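Workshop > Two-arm cells > Setup and upkeep > Grip pads: when do you change yours?

Reading time: 4 minutes

**votcombe_bench** wrote:
15 August 2019

We run a two-arm cell at Votcombe that picks painted wooden letter tiles and lays them in a slotted tray to spell a word. It is less glamorous than it sounds, and it doesn't sound glamorous.

For the last fortnight the near arm has been letting tiles turn a touch as it lifts them. They go down skewed and sit on the lip of the channel, and the far arm then tries to push the next one in as if nothing were wrong. The log says 56 bad placements in 1898, and most of those are from the near arm.

The pads are the black crosshatched sort, glued to the inner face of each finger. They aren't torn. The finger tips have lost a bit of their dark finish along the top edge but I can't see that mattering. Do I change the pads, or is there something else to try first? A new pair from Akolgo costs more than I'd like to explain to anyone.

**greasenipple** wrote:
Change the pads. They're consumables. You wouldn't ask a forum whether to change a wiper blade.

**halfturn** wrote:
People ask forums about wiper blades all day long.

Clean them before you spend anything. Painted wood sheds, and the crosshatch is very good at collecting whatever comes off it. Stiff nylon brush along the grooves, both diagonals, then a lint-free cloth with a little isopropyl. Let them dry with the jaws open. Don't use the workshop airline, it just moves the dust into the finger slides, where it costs you a lot more.

**votcombe_bench** wrote:
There are pale flecks in both pads, now you mention it. I had been thinking of them as part of the pattern.

**greasenipple** wrote:
Isopropyl lifts the glue at the pad edge. I've had one peel off in mid cycle and ride round the cell on a block. Dry brush only, and then change the pads, as I said.

**halfturn** wrote:
It lifts the glue if you pour it on. Damp the cloth, not the finger. We've done ours that way at Flurordale since April and they're still stuck down.

**matik_owner_mk2** wrote:
Different question: what's your grip force, and did anyone touch it? On our Matik cell somebody had turned it up to cure slipping, and it made things worse. Squeeze a block with rounded corners too hard, slightly off square, and it pivots. We went down 2 steps and the twist went away.

Also look at the tiles. If yours have been handled as much as ours, the paint has gone at the edges and you're gripping bare wood on one side and gloss on the other. No pad is going to like that.

**votcombe_bench** wrote:
Force was turned up. By me. I would like that struck from the record.

The tiles are worn at the edges, yes. One of the reds has a small chip in it as well.

**greasenipple** wrote:
So new tiles too. I'll start a collection.

**sump_plug** wrote:
Wipe the table down while you're there. Any crumb under a tile tips it before the fingers close, and the gripper gets the blame. We do the table at every changeover and the pads after every 20 runs. Park the far arm well back first, or you'll meet it with your forehead.

I'd also re-teach the tray position if it isn't clamped. Ours used to creep whenever a tile went in tight.

**votcombe_bench** wrote:
It isn't clamped. It's a plywood board relying on goodwill.

Plan for tomorrow, then: brush, damp cloth, table, force back where it was, clamp the tray, re-teach both arms. I'll leave the pads on for now. If it still twists after that I'll order a pair and greasenipple can have the satisfaction.

**greasenipple** wrote:
I'd still change them. Post a wrist camera shot so we can see what we're arguing over.

**halfturn** wrote:
Yes, with the jaws open please, so both pads show. And do one change at a time, or you'll never know which of them fixed it.

**votcombe_bench** wrote:
One at a time it is. Force first, then the brush. Picture attached, near arm, jaws open.

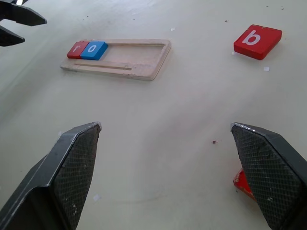
Near arm wrist camera: both pads, with "r" and "o" in the tray and the "b" still out on the table.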